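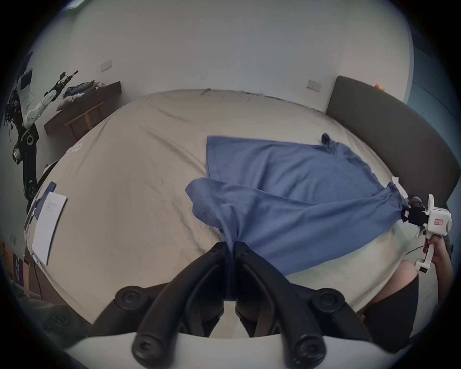 Will the Kultia fitted sheet stay on a mattress that has a topper on it?

It will if you order the deep pocket. Measure the mattress and the topper together, from the bottom seam to the top surface, while both are on the bed, and match that height to the pocket table in your size's listing. The standard pocket is meant for a mattress by itself, or a mattress with a thin pad.

Kultia Fitted Sheet
Cotton and lyocell, woven by Zeman
Sold by Rostwood Bed & Linen
Page updated December 23, 2022

We have carried fitted sheets at Rostwood for as long as we have had shelves, and the Kultia is the one we keep taking home ourselves. It is a plain sheet. No piping, no print, no embroidered hem. What it has is a good pocket, a proper band of elastic and a cloth that feels nice on the first night and even better after it has been through the washer a few times, and we are very happy to have it back in every size (the Full was missing for most of the fall, sorry to everyone who wrote in!).

The cloth

67 percent cotton, the rest lyocell. The cotton gives it that slightly crisp, dry feel, and the lyocell softens the drape so the sheet lies down over the edge of the mattress and doesn't stand off it like paper. If you have slept on pure percale and found it noisy, try this one. If you love percale exactly for the crackle, you may find the Kultia a little quiet for you, and we'd steer you to an all-cotton sheet.

It is a plain weave, matte on both sides. There's no shiny side and no wrong side, apart from the seams at the corners. The yarn is dyed as cloth, in one bath per roll, so if you want two sheets to match exactly, order them together and leave a note in the order box. We will pull them from the same roll whenever we can.

A word on thread count, as it is the thing we get the most mail about. Zeman doesn't print one on the Kultia and we haven't made one up. Blended yarns get counted in different ways by different mills and the number ends up telling you very little about how a sheet will feel. We mail free swatches. Rub one, crumple it, wash it with your towels, pin it to your pillow if you like.

The corners and the elastic

This is the part we get excited about. Plenty of fitted sheets have elastic only at the four corners, with a flat hem in between, and on a tall mattress the hem creeps up the side until one corner lets go in the middle of the night. The Kultia has elastic in a closed channel all the way around. The channel is cut from the same cloth as the sheet and turned under twice, with the elastic stitched down at each corner so it can't bunch up on one side.

The corner seams are sewn with a safety stitch and then taped inside. Tape is an old mattress-cover trick and it adds a few minutes at the machine, and we think it is worth every one of them. The corner seam takes all the pull when you drag the last corner on, and it's the first place a cheap sheet splits.

There is also a small woven tag sewn into the foot end, on the right side as you stand at the foot of the bed facing the pillows. Find the tag, put it at the bottom right, and the other three corners are where they should be. On a Queen or a King that saves a surprising amount of walking back and forth.

Sizes

Twin: standard pocket or deep pocket. Cut for a mattress 75 inches long.
Full: standard pocket or deep pocket. Also 75 inches long.
Twin XL: deep pocket only. Longer than the Twin, please check before ordering for a dorm bed.
Queen: standard pocket or deep pocket.
King: standard pocket or deep pocket.
California King: deep pocket only. Narrower and longer than the King. The two do not swap.

Split King is sold as a pair of Twin XL sheets, packed together in one bag. Short Queen and other camper sizes are not in the range. We have asked Zeman about them and the answer so far is "maybe."

If you fall right between pockets, go deep. Extra cloth tucks under and the elastic gathers it. A pocket that is too shallow will pull the corners of a foam mattress upward, and you'll feel it as a slight hammock at the edges.

Colors

Sand, sage, oat, white, slate, and a dusty red called brick. Sage and sand are the ones that sell out. Colors shift quite a bit between a north-facing bedroom and a lamp at night, and they shift on screens too, which is one more reason to ask for swatches. Oat has the most yellow in it. Sand leans gray. Sage can look close to gray on a cloudy morning and properly green by afternoon.
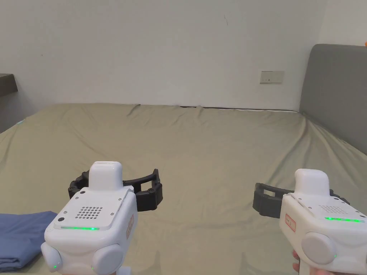 A large bed made up with a sage-green fitted sheet.

Putting it on

Most people start at the head, and that works fine. We like to start with the bottom right (the tag!), then go diagonally to the top left, then do the remaining corners. Going corner to opposite corner puts the pull across the longest line of the sheet, and the last corner goes on with much less of a fight. Lift the mattress corner a few inches with one hand and bring the elastic well under with the other. It should sit flat against the underside, several inches in from the edge. Elastic left hanging on the side wall of the mattress will work its way up.

Smooth from the center out with a flat forearm. Wrinkles that remain along the far side usually mean the sheet is twisted a little at the foot, so go back and turn that corner a touch.

On adjustable bases, raise the head once before you make the bed up with blankets and check the top corners. The deep pocket copes well with this. The standard pocket does too on most mattresses, though on a very slick mattress cover you might want sheet clips.

Washing and drying

Wash before first use, warm, with a small amount of detergent and no softener. Softener coats the lyocell and you lose the dry feel. After that, wash warm or cool with like colors. Brick should go alone for the first 2 washes.

Fitted sheets love to swallow the rest of the load. Socks, T-shirts, a pillowcase, everything ends up balled in a corner pocket, still soaking when the dryer stops. Wash the Kultia with its pillowcases and nothing else if you have the time. If you don't, stop the dryer halfway, pull the sheet out, shake it and put it back. Low heat is plenty. High heat is hard on elastic, any elastic, and ours is no different.

Line drying is lovely. Hang it by the long side, with the elastic down, so the pegs hold flat cloth and don't stretch the channel. You'll get a few creases and they drop out overnight under your own weight.

Please don't use chlorine bleach on the colors. Oxygen bleach is fine on all of them.

Folding

Yes, it can be done, and you don't need to be a magician. Lay the sheet on the bed with the elastic facing up. Tuck the two foot corners inside the two head corners so that you have one pocket nested in the other on each side, then turn the elastic edge in toward the middle until you have something close to a rectangle.

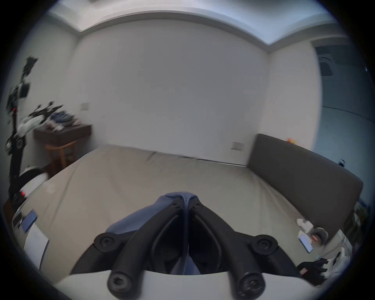 Fold that rectangle in thirds the long way, press the air out with your hands, and fold in thirds again. It will never be as square as a flat sheet and that's fine, it stacks. If you keep sets together, slide the folded sheet and one pillowcase inside the other pillowcase. The bag the sheet comes in is the same cloth, with a drawstring, and also makes a good laundry bag for small things or a shoe bag for travel.

Where it's made

Zeman weaves and finishes the cloth, and cuts and sews in the same building in Nonduritz. We visited in May and came home with far too many photos of looms. The cutting tables run the full length of the sewing hall, and sheets go from roll to table to machine without leaving the floor. Offcuts become the drawstring bags and the swatches we send you, so a swatch in an odd shape is quite normal.

What comes in the bag

One fitted sheet. Pillowcases and flat sheets are sold separately, and we know some of you would like a set. We keep them apart because so many customers use a duvet and never touch a flat sheet. Pillowcases come as a pair, with an envelope closure, in all of the colors.

Returns and repairs

Sleep on it. Wash it. If you don't care for it, send it back within 2 months and we will refund the sheet. Returned sheets are laundered and donated locally.

If the elastic goes slack or a corner seam opens, write to us before you throw it out. Zeman sells us the elastic on the spool and our sewing room can replace a whole channel for a small charge. A sheet with a worn-out band and perfectly good cloth deserves another few years on the bed. Include a note with the size and pocket depth, and wash the sheet before you mail it, please.

Swatches

Free, up to four colors per request. Put your mailing address in the form on our contact page and say which colors you want. Orders and swatches leave from the same counter, so if you are ordering pillowcases anyway, add a line asking for swatches and we'll drop them in the box.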